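The Tray and the Table: How Prendgate Changed the Way It Repairs Things

By Meron Demissie 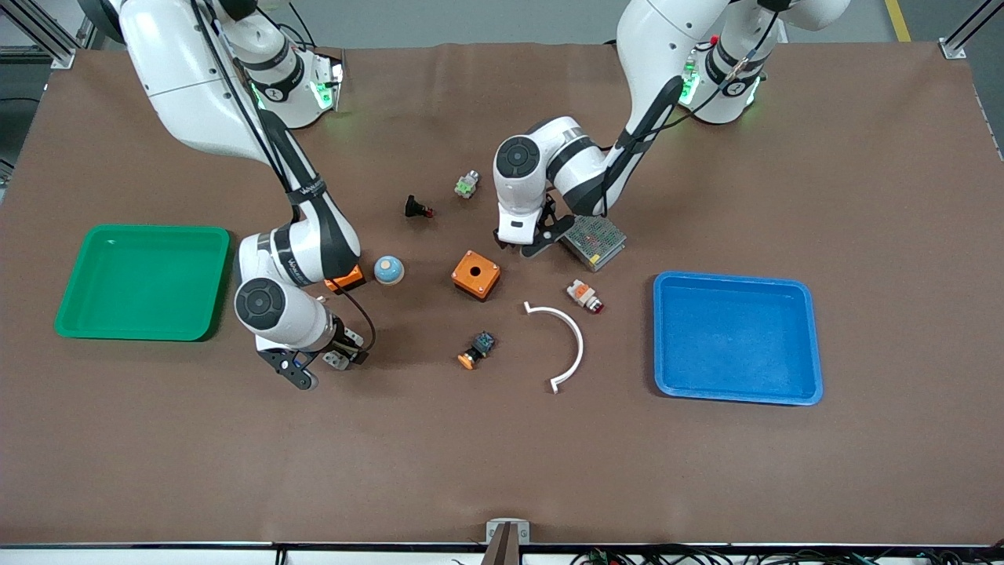

A green tray at a brown work surface.

The Prendgate Repair Service occupies the ground floor of a former grain office in Prostville, two streets from the river. It was founded to keep household goods in use, and its charter still describes its purpose in a single sentence: to return to residents, in working order, such articles as can reasonably be mended. In the past year it accepted 598 articles. Of these, 449 were returned to their owners in working order. The remainder were returned unrepaired, with a written note, or surrendered for parts.

Those results represent a marked improvement on earlier years, and the Service attributes much of the change to a matter that received little attention when the workshop opened. It concerns where an article sits while it is waiting.

Most repairs do not proceed from start to finish in one sitting. A lamp is opened, a worn switch is found, and a replacement must be ordered. A clock is taken apart for cleaning and the person doing the work is called to the counter. During these pauses the article exists in pieces. Screws that came from the base lie near screws that came from the face. A spring may be set down on a sheet of paper that is later lifted and moved. When work resumes, sometimes weeks afterward and sometimes by a different person, the first task is to establish what belongs to what.

A review carried out in the third year of operation found that lost or mixed parts were the most common cause of a failed repair, ahead of worn motors and ahead of parts no longer made. In several cases the original fault had been corrected, and the article could not be closed again for want of a single fastening.

The response was modest in cost. The Service adopted a rule that each article, from the moment it is opened, is assigned one tray, and that every part removed from it goes into that tray and no other. The ticket number is written on a card, and the card stays in the tray. If the article is too large to share the tray, it is placed on the shelf directly above. Work may be carried out only with the tray on the table. When work stops for any reason, the tray goes back to the rack.

The rule has older roots than the workshop. Watch repairers have long kept the parts of each movement under a separate cover. Type was once set from divided cases in which each letter had its place, and compositors learned the position of those places before they learned much else. Seed merchants, pharmacists and tailors arrived at similar habits. In each trade the container was a form of record. It showed which pieces had been removed, which had been replaced, and which were still expected.

Kitchens offer the nearest example for most readers. A cook who measures ingredients into small dishes before lighting the stove is using the same method, and a missing ingredient becomes visible before it is needed. The household sewing box, with its lift-out tray for pins and bobbins, is another.

The choice of tray at Prendgate was the subject of longer discussion than might be expected. The first trays were deep, and parts in the corners were hard to see and harder to pick up. They were replaced by shallow ones with a raised rim. Divided trays were considered and declined for general use, on the ground that no fixed arrangement of compartments suits both a toaster and a music box. Loose cups may be placed inside a tray where very small parts are involved. A light interior is preferred for dark screws, and a dark cloth is laid down for pale ones.

Color was a further question. For a short period the workshop used different colors for different stages of repair, which required parts to be moved from one tray to another as the work advanced. Moving the parts was the very thing the rule had been written to prevent, and the practice was dropped. Color now carries no meaning. Stage is shown on the card.

The table received the same attention. Each work position is kept clear between tasks, and personal belongings are stored in the lockers by the stairs. Tools in use lie to one side and the tray to the other, with the article between them. Left-handed repairers reverse the order. The surface is wiped at the end of each session, and the sweepings are passed through a sieve before they are thrown away. In the first month of this practice the sieve recovered a hinge pin, two fuse caps and the second hand of a mantel clock, all of which were matched to open tickets.

The rack at the back of the room holds 70 trays. This figure has become the working limit of the Service. When the rack is full, no further article is opened, although new articles may still be received and ticketed. The limit was resisted at first by those who felt that a resident who had carried a heavy item through the door should at least see it examined. Experience has favored the limit. Under the earlier arrangement, articles were opened promptly and finished slowly. They are now opened later and finished sooner, and the average number of visits an owner must make has fallen.

Other workshops in the region have taken an interest. The textile room at Brosovwood, which repairs curtains, coats and upholstery, has adapted the rule by using flat boxes, with a pocket for buttons and a sample of matching thread fixed to the lid. The Tazi Instrument Loan Scheme, which lends violins and wind instruments to school pupils, applies it to pegs, pads and reeds. Both report that new repairers learn the system in an afternoon. Both also report that experienced repairers take longer, having habits of their own to set aside.

There remain articles for which the method is poorly suited. Bicycles shed parts too large and too oily for any tray, and are handled in a separate bay with hooks and buckets. Furniture awaiting glue cannot be moved at all. Umbrellas, which arrive in great numbers after the spring storms, are often repaired in less time than it takes to write the card, and repairers may omit the card where the owner is waiting at the counter.

The Service intends to publish its rule in a short printed guide in June, together with the pattern for the ticket card and a drawing of the rack. The guide will be 4 pages in length and will be available at the counter without charge. Residents who wish to use the same method at home are advised to begin with a baking sheet, a folded towel and a pencil.

Articles for repair may be left at the Prostville counter during opening hours. Owners are asked to bring any loose parts in a closed envelope with their name on it.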